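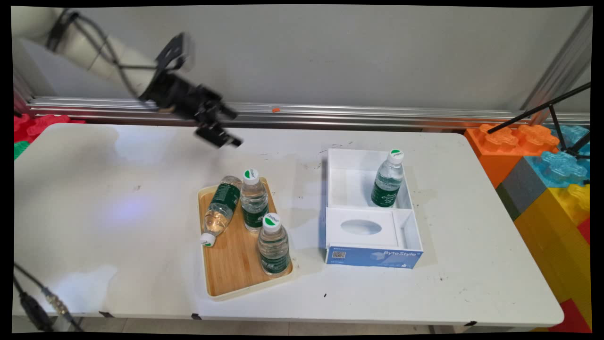
Demo count, week three

Our club's project for the term is bottle packing: the arm takes water bottles off a tray and puts them in a divided box. We train the policy from teleoperated demos, and most of my July has gone into recording them.

As of last night we have 567 demos on disk. I went through all of them and kept 470. The rest went out for one of two faults: the operator paused too long above the cap, or the bottle was let go while still touching the divider. Kyriaki thinks I am too strict about the pauses. She may be right, but the first policy learned to hover, and I don't want that again.

Bottles lying on their side are still the weak spot. An upright bottle can be gripped by the cap or the body and lowered straight in. One on its side needs a wrist turn before the lift, and our operators do it three different ways. Apostolos wrote up a single way to do it - grip near the shoulder, lift, turn, then move across - and from now on everyone follows that.

Other changes:

The recorder (we call it Korkis) now drops the first second of every demo. It was mostly the operator settling their hands.

Table clips get checked before each session. A shift of one centimeter was enough to ruin an evening of data.

Start poses are drawn from a list. Left to ourselves we all put the bottles in the same spots.

Next training run starts at 6 pm tomorrow if the lab machine is free. Same settings as before, only the data changes.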